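Cleaning Out and Using Deep Storage Bins
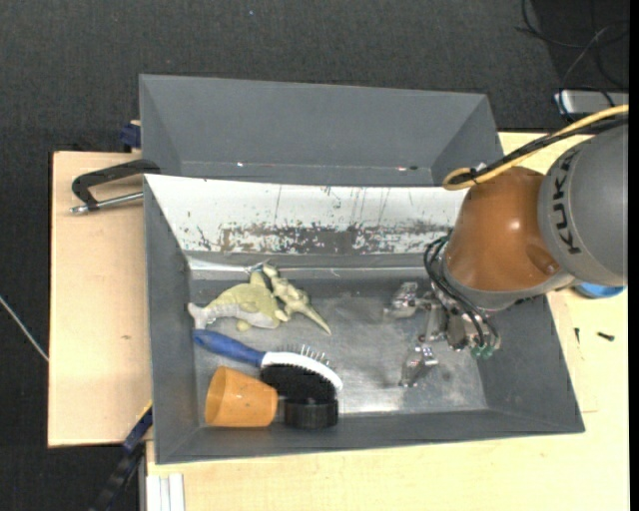 Deep bins with sloping sides are good for catching the odds and ends that drift around a house or workshop, and they are also where those things get lost. The trouble is usually the mix. A hairbrush ends up with an orange cup and a couple of toy animals, and after a few weeks you stop looking in there at all. The tips that follow work for metal bins, plastic totes and the deep drawers under a workbench.

Emptying

Take everything out before you sort anything. Sorting inside the bin only moves the pile from one side to the other. Lay an old towel on the floor or table and put things on it one at a time. Small caps and lids tend to hide underneath larger items, so check under brushes and inside cups.

Keep two boxes next to you, one for things that live in another room and one for trash. Don't walk items back as you find them. Do it in one trip at the end.

Cleaning the bin

Vacuum out the grit first with the crevice tool. Grit left on the bottom will scratch when you wipe it. Then use warm water with a little dish soap and a soft cloth. For dark rub marks on white panels, a melamine sponge works well with light pressure. Try a corner first, as it can dull a glossy finish. Scratches that go into the surface will stay, and they do no harm.

Bare metal floors should be dried by hand right away. If the bin is kept in a garage or basement, leave it open overnight before you fill it again. I do mine twice a year, with the second round in November before the heating comes on.

Cleaning what goes back

Hairbrushes: pull out the hair with the end of a comb, then swish the bristles in soapy water for 5 minutes. Keep the handle out if it is wood. Dry bristle side down.

Rubber and plastic toys: wash in the sink and squeeze out any water. If a toy has a hole in it and the water comes out gray, throw it away.

Cups: dishwasher, top rack. Store them upright or nested. A cup on its side takes up more room and collects crumbs.

Keeping it in order

Give each bin one job and put a label on the front edge – masking tape and a marker are fine. If you must mix, drop in a few shoebox-size trays so the small pieces stay together. The Skemham trays I use are cheap and fit two across, but cut-down cereal boxes do the same work.

Fill to about two-thirds. Once you have to dig for something on the bottom, it is time to split the bin or empty it again.

Last updated Jul 22, 2025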